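4.3 핸드헬드 그리퍼 시연 데이터 수집 및 폭 보정

본 절은 Tridis 핸드헬드 그리퍼로 시연을 기록하고, Zitora 학습 파이프라인에 넣을 수 있는 형태로 보정하는 절차를 설명한다. 4.2절의 렌즈 내부 파라미터 보정이 끝나 있어야 한다.

적용 버전: 2025년 3월 13일 배포본

준비 사항
- 보정 파일이 저장된 기록용 저장 장치
- 무광 단색 작업면
- 폭 기준 블록(50 mm, 45 mm)
- Cinik 동기화 모듈

절차

1. 동기화 모듈의 전원을 켜고 상태 표시가 점등될 때까지 기다린다. 점등 전에 기록을 시작하면 첫 구간의 타임스탬프가 누락된다.

2. 그리퍼를 완전히 연 상태로 3초간 유지한다. 이 구간의 영상에서 최대 개방 폭이 계산된다.

3. 손잡이를 천천히 당겨 패드를 완전히 닫고 다시 3초간 유지한다. 패드가 맞닿은 뒤에는 힘을 더 주지 않는다.

4. 50 mm 블록을 물고 width_check를 실행한다. 이어서 45 mm 블록으로 반복한다. 두 측정값의 오차가 모두 1 mm 이내이면 다음 단계로 넘어간다. 그렇지 않으면 2단계부터 다시 수행한다.

5. 대상 물체를 작업면에 놓고 시연을 기록한다. 각 시연은 그리퍼가 열린 상태에서 시작하고 열린 상태에서 끝낸다.

6. 기록이 끝나면 segment 명령으로 시연을 분할한다. 분할 기준은 개방 폭의 변화율이며, 기본 임계값은 설정 파일의 grip_rate 항목에 있다.

7. 분할 결과를 재생하여 접근, 파지, 이동, 해제 구간의 경계를 확인한다. 경계가 어긋난 시연은 수동으로 수정하거나 제외한다.

주의: 보정 후 핑거 링크나 패드를 분해했다면 2~4단계를 다시 수행해야 한다. 이전 폭 값을 그대로 적용하면 파지 시점 라벨이 밀린다.

주의: 기록 중에는 노출과 화이트 밸런스를 고정한다. 자동 노출을 켠 상태에서 밝은 작업면에 접근하면 핑거 영역이 어둡게 기록되어 폭 추정에 실패할 수 있다.

참고: 기준 데이터셋

Snorradóttir 세트는 이 절차로 수집한 시연 1498건으로 구성된다. 이 세트로 학습한 정책은 단일 물체 파지 평가에서 성공률 94 %를 기록했다. 평가에 쓴 물체는 모두 학습 세트에 포함된 것이며, 미등록 물체에 대한 결과는 6.1절에 따로 정리하였다. 폭 보정을 생략한 비교 실험에서는 해제 구간의 오분류가 늘었고, 얇은 테두리를 잡는 시연에서 그 차이가 가장 컸다. 7월 이전 형식으로 저장된 기록은 convert 명령으로 변환한 후 사용한다.

폭 추정기는 좌우 핑거의 상대 위치를 영상에서 직접 읽으므로 별도의 엔코더 신호가 필요하지 않다. 추정에는 패드의 윤곽과 링크 상단의 특징점을 함께 사용한다. 짙은 녹색 링크에 박힌 황동색 아일릿은 무광 표면과 명암 차가 커서 특징점으로 적합하며, 아일릿이 없는 아래쪽의 작은 구멍은 보조점으로만 쓴다. 패드가 벌어져 있고 그 사이로 밝은 배경만 보이는 프레임은 개방 상태로 라벨링한다. 크림색 물체처럼 배경과 색이 비슷한 대상이 패드 뒤쪽에 크게 잡히더라도 패드 사이에 물려 있지 않으면 라벨은 바뀌지 않는다. 표면에 촘촘한 점무늬가 있는 물체는 특징점 오검출의 원인이 될 수 있으므로 검출 영역을 핑거 마스크 안으로 제한한다. 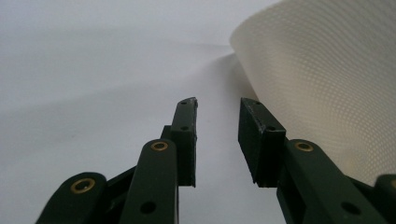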